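4.3 Setting up the wrist camera view in the simulator

Before you teach the first pick, check that the wrist camera of the Vastedora cell gives a usable view in the simulator. The same camera settings are later copied to the real arm, so please take your time with this section.

You need the Vastedora software with the Nutomico scene pack installed, and a robot model already loaded (see section 4.2).

1. Open the Scene tab and choose a work surface. For the first test we recommend one of the speckled grey surfaces, because the plain white ones give the camera very little to hold on to.

2. Set Surface Wear to 3. This adds fine scratches and small pale marks to the texture. At 0 the surface is perfectly clean, and a program trained on it often becomes confused by a used table.

3. In the Camera tab, select Wrist and press Live View.

4. Move the arm to the Look Down pose. Wait until the status field shows Ready.

5. Check that the fingers are outside the view. If they are still visible, increase Camera Offset in small steps — do not turn the camera itself, or the calibration from section 4.1 is lost.

6. Set Light to Diffuse and Exposure to 23. The surface should look even, without strong shadows or bright spots.

7. Press Save View and give it a name without spaces.

NOTE: A dark area in one corner of the view is allowed, as long as its border with the work surface is sharp. If the border looks soft, go back to the Camera tab and repeat the focus routine. It takes roughly 2 minutes.

NOTE: Users of the Pálfi gripper must load the gripper file again after every change of the offset.

CAUTION: Do not send the saved view to the real arm while the cell door is open. The arm moves to the Look Down pose immediately after the transfer.

If Live View stays black, the graphics driver is usually too old. Close the program, update the driver and start again from step 3. For error code 9, see the Brokness support page — it means that the scene pack and the software have different versions.

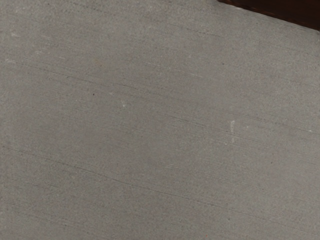

Fig. 4-3. Wrist view of a grey work surface in the simulator, with fine scratches and a dark brown area in the upper right corner.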